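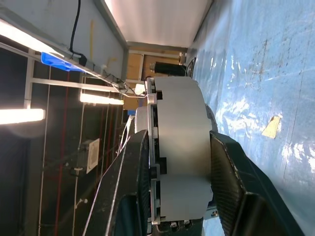
Blick vom Handgelenk aus: die beiden Greiffinger, dazwischen das helle Gehäuse, rechts der blaue Hallenboden.

Projektbericht: Besuch und Vorführung bei Ranell
Modul Automatisierung, Projektgruppe Santon

Also, ich fange mal mit dem an, was mich am meisten überrascht hat: wie klein so eine Halle von innen ist, wenn man sie nur aus den Werbevideos kennt. Wir hatten im September unseren Termin bei Ranell, morgens um halb neun, und ich hatte mir irgendwie eine endlose Fabrik mit hundert Armen vorgestellt. Stattdessen: ein Flur, eine Garderobe, eine Sicherheitsbelehrung mit Unterschrift, und dann standen wir auch schon vor der Anlage. Wir waren zu sechst, plus unser Betreuer, und das war für den Bereich hinter der gelben Linie schon ziemlich eng.

Kurz zum Hintergrund, damit der Bericht auch für die verständlich ist, die nicht in unserer Gruppe sind. Unser Projekt heißt Santon (der Name stammt noch von der Vorgängergruppe, fragt mich nicht) und dreht sich um das Greifen von Teilen, die nicht immer genau gleich liegen. Im letzten Semester haben wir das komplett in der Simulation gemacht. Da klappt ja alles! Die Teile rutschen nicht, die Kabel sind unsichtbar und niemand stellt eine Tasse in den Arbeitsraum. Deshalb wollten wir unbedingt einmal sehen, wie das in echt abläuft, bevor wir uns für einen eigenen Greifer entscheiden. Ranell bietet solche Vorführungen für Hochschulen an, meistens als halben Tag, und wir haben nach zwei Mails einen Platz bekommen.

Wie der Vormittag ablief

Begrüßt hat uns Přemysl Holub, der bei Ranell die Anwendungstechnik betreut. Er hat uns erst mal in einen Besprechungsraum gesetzt und eine Präsentation angefangen, die zum Glück nach ein paar Folien in eine Diskussion überging. Wir hatten eine Liste mit Fragen vorbereitet, und die erste war gleich die, an der wir dann hängen geblieben sind: Wie viel von einem Greifvorgang ist geplant und wie viel wird unterwegs korrigiert?

Seine Antwort habe ich mir so notiert: Der Weg bis kurz vor das Teil ist fest, die letzten Zentimeter gehören dem Sensor. In unserer Simulation machen wir es genau umgekehrt, wir rechnen alles vorher bis auf den Millimeter aus und fahren dann blind zu. Er hat nur gelächelt und gesagt, das sollten wir uns gleich mal an der Zelle ansehen.

Danach ging es rüber. Die Vorführung lief in drei Durchgängen, die ich hier einzeln aufschreibe, weil wir für jeden ein eigenes Protokoll führen mussten.

Durchgang eins: Teile in fester Lage

Das war der langweiligste Teil und gleichzeitig der, bei dem ich am meisten über Geschwindigkeit gelernt habe. Der Arm holt ein Kunststoffteil aus einer Aufnahme, setzt es in eine zweite und fährt zurück. Immer dasselbe. Laut Anzeige am Bedienpult hatte die Zelle an dem Morgen schon 338 Zyklen hinter sich, bevor wir überhaupt da waren. Mir ist aufgefallen, wie leise das ist. Man hört eigentlich nur das Zufahren der Finger und ein kurzes Surren, wenn das Handgelenk dreht.

Der Arm wird übrigens nicht mit Vollgas gefahren, wenn Besuch da ist. Das steht auch so in der Belehrung. Eine von uns hat trotzdem gefragt, ob man mal kurz aufdrehen könne (ich nenne keine Namen, sie liest mit), und die Antwort war ein sehr freundliches Nein.

Durchgang zwei: Teile in zufälliger Lage

Hier wurde es richtig spannend! Přemysl Holub hat die Teile einfach in eine flache Kiste gekippt, und die Steuerung musste selbst entscheiden, welches zuerst drankommt. Die Software dafür heißt Curico, und wir durften beim Einstellen der Schwellwerte über die Schulter schauen. Man sieht auf dem Monitor für jedes erkannte Teil einen Vorschlag, wie der Greifer ansetzen könnte, und daneben eine Bewertung. Teile, die zu nah am Rand liegen, bekommen schlechte Noten, weil die Finger sonst an die Kistenwand stoßen würden.

Zweimal ging es schief. Beim ersten Mal hat der Greifer ein Teil nur an der Kante erwischt, und es ist zurück in die Kiste gefallen. Beim zweiten Mal hat er zwei Teile auf einmal gepackt, und da blieb die Anlage stehen und wartete auf Bestätigung. Ich fand gerade diese Fehler super für unseren Bericht, denn in der Simulation haben wir für »zwei auf einmal« gar keinen Zustand vorgesehen. Das steht jetzt ganz oben auf unserer Liste.

Wir haben dann eine Weile über die Finger selbst geredet. Die sind außen schon etwas zerkratzt, und auf der Innenseite sitzt eine Auflage mit einem feinen Gitter, und um die ging es: Wie viel Reibung braucht man, wie oft tauscht man so etwas aus, was passiert bei öligen Teilen? Für die Auflage gibt es laut unserem Gastgeber keine allgemeine Regel, man probiert mit den echten Werkstücken und schreibt auf, ab wann es rutscht. Das fand ich erst etwas unbefriedigend. Auf der Rückfahrt haben wir aber beschlossen, genau so einen Versuch bei uns zu machen, mit verschiedenen Belägen und immer demselben Probeteil.

Durchgang drei: Wir durften selbst

Zum Schluss konnte jeder einmal den Arm von Hand führen und Punkte einspeichern. Das fühlt sich seltsam an, ein bisschen wie einen schweren Einkaufswagen zu schieben, der mitdenkt. Ich habe sechs Punkte gesetzt und beim Abspielen ist mir sofort aufgefallen, dass mein vierter völlig überflüssig war und der Arm dort einen unnötigen Knick macht. Also noch mal von vorn. Die ganze Einweisung plus meine zwei Versuche hat ungefähr 20 Minuten gedauert, danach war der Nächste dran.

Was wir beim Führen alle unterschätzt haben, sind die Kabel. In der Simulation gibt es sie schlicht nicht. In der Zelle gehen dünne Leitungen als Bündel vom Stecker am Gehäuse weg, und sobald man das Handgelenk weit dreht, muss man überlegen, ob das noch passt. Unser Betreuer hat das gleich als Aufgabe mitgenommen: Wir sollen in unserem Modell einen maximalen Drehwinkel festlegen und ihn begründen.

Der Gast aus der anderen Firma

Zur Pause kam noch jemand von Sýkora dazu. Die Firma baut Zuführungen, also die Technik, die dafür sorgt, dass die Teile überhaupt dort ankommen, wo der Roboter sie erwartet. Das Gespräch war gar nicht geplant, es hat sich einfach ergeben, weil er am selben Vormittag etwas an der Anlage besprechen wollte. Seine Meinung: Studierende würden zu viel Zeit in den Greifer stecken und zu wenig in die Frage, wie die Teile liegen. Darüber haben wir uns in der Gruppe nachher fast gestritten. Ich bin auf seiner Seite, die Hälfte der Gruppe findet, dass ein guter Greifer beides können muss. Im Abschlussbericht werden wir wohl beide Varianten rechnen müssen, seufz.

Was wir mitnehmen

Unsere Planung hat sich durch den Besuch ziemlich verschoben. Ursprünglich wollten wir erst die Konstruktion fertig machen und danach die Sensorik. Jetzt bauen wir zuerst einen ganz einfachen Prüfstand mit zwei Fingern und einem Kraftsensor und messen, bevor irgendjemand etwas Schönes im CAD zeichnet. Die Zustände in unserer Ablaufsteuerung haben wir ergänzt: »Teil verloren« und »mehrere Teile gegriffen«, beide mit Stopp und Rückfrage an den Bediener.

Offen ist noch, ob wir Curico als Testversion bekommen. Přemysl Holub wollte nachfragen, wir haben bisher nichts gehört, und ich schreibe ihm nächste Woche noch einmal. Falls das nicht klappt, bleiben wir bei unserer eigenen Bildauswertung, die zwar langsam ist, aber immerhin läuft.

Ein Kritikpunkt noch, weil wir danach gefragt wurden: Für die Vorbereitung hätten wir uns die Maße der Vorführteile vorab gewünscht. Dann hätten wir denselben Ablauf schon einmal simulieren und vor Ort direkt vergleichen können. So mussten wir die Teile in der Pause mit dem Messschieber abnehmen (danke fürs Ausleihen!) und haben den Vergleich erst hinterher gemacht. Die Ergebnisse stehen in der Tabelle im Anhang, die Protokolle zu den drei Durchgängen liegen im Gruppenordner.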